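Prurance opens its robot workshop to visitors twice a year, and by the time I had signed in on Wednesday the biscuits had gone. The tour was going ahead anyway: eleven of us in a line, being told not to lean on anything.

The plan at Prurance is to teach an arm to take old office computers to bits. Before it can do that it has to be shown how, over and over, and every showing is saved as one example. They want 900 before they start training. On the morning of our visit they had added 23.

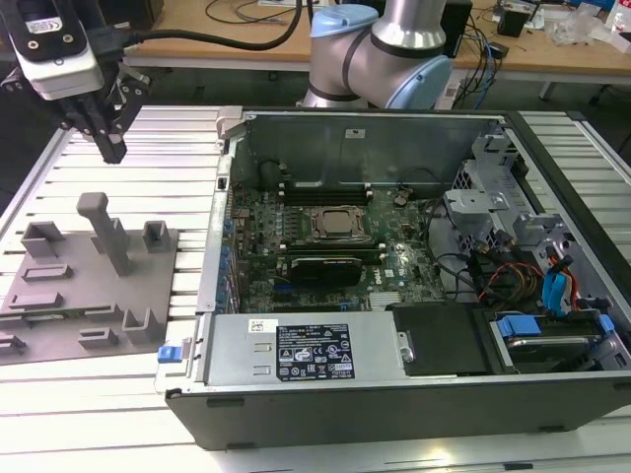
I had expected something brisker. An example starts with the case on its side and the arm up in the air, and then a person steers the whole business at the pace of a cautious heron. Our guide, Brunello Marino, called this "good clean data". Two goes were thrown out while we stood there, one of them for dithering, a standard I would not survive in my own kitchen. 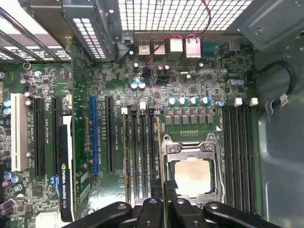
The project is called Soter. It covers graphics cards, memory and processors, and Marino was frank that processors are the sulky ones. A wrist camera films each attempt from close up, a second camera stays put, and both recordings have to line up or the example goes in the bin.
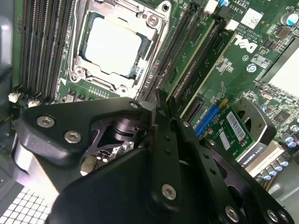
Someone asked whether they varied the machines. They do, a bit — the case gets nudged and turned between goes so the system doesn't learn one spot on one table by heart. I asked if failures were kept. Some are, in a separate folder named Gentile, after a former colleague who I hope has been told.

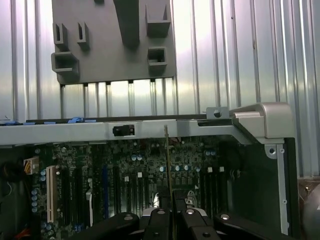

Zoltan from the back of the group wanted to know why they didn't just hire two people with screwdrivers, who would be done by Friday. Marino said he got that question in March as well. Then he showed us to the car park.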